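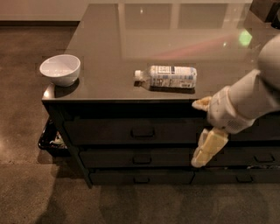 The gripper open by the right drawers.

May 1, 2024

Today at Kendness I watched the arm at the dark cabinet. The bowl and the water bottle are on top, and the job is only drawers. My mother did such work while talking on the phone.
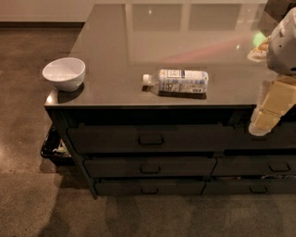
Bowl, bottle, and the arm on the right side.

Luana Bragança believes machines will do our housework soon. I am less sure. The shiny top reflects the window or maybe a lamp, and I ask myself what a machine understands from this. I wrote 14 lines of questions for her.

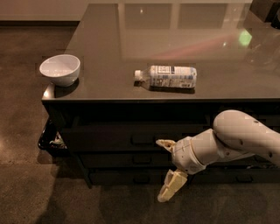 For tomorrow

Ask Luana about the handles. Read again my January notes from Yeo.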